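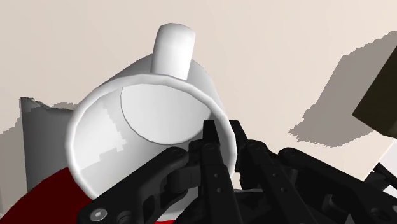
Skatilell Opens Nestari, a Simulation Kit for Teaching Grippers to Handle Household Objects

February 2, 2026

Skatilell today released Nestari, a software kit that lets robotics teams practice tabletop grasping in simulation before they book a minute on a real arm. The kit comes with 152 ready-made tasks built around the things people leave on kitchen counters and desks, and every one of them can be edited, mixed and rerun from a plain text file.

Mugs get a whole chapter of their own. Nestari can start a mug upright, upside down or lying on its side with the handle pointing up, and a parallel-jaw gripper can take it by the lip, with one finger inside the opening and one outside. Users can view each attempt from a camera close to the fingers or from a fixed point in the room, and can save both.

"A tipped mug is a wonderful problem," said Detlef Janssen, who leads development of Nestari. "The handle is in a new place, the rim is facing you, and there are other objects close by. We kept coming back to it all through December, and we're still finding grasps we hadn't thought of!"

The team chose simple shapes and basic shadows on purpose. Scenes load quickly and run on an ordinary desktop with one graphics card, so students and small labs can join in. Teams that want richer surfaces can bring their own models and swap them in without changing the task.

Early access opened in December with 60 users, who logged 1,775 bug reports and requests between them. Many of the requests are in this release, including slower playback, a contact log for each finger and a button to restart a scene with the lighting moved.

Ruppert, an integrator that tried the early version, used it to compare 2 gripper designs on the same set of cups and boxes. "We argued over those grasps for a week and enjoyed every minute," said Rainer Sauerland, a project engineer at Ruppert.

Nestari is available now for Linux and Windows. It is free for classroom use, with paid licenses for companies. An add-on called Clestent, covering drawers and cabinet doors, is in testing, and current users can ask to join from the account page.

Media contact: Skatilell press office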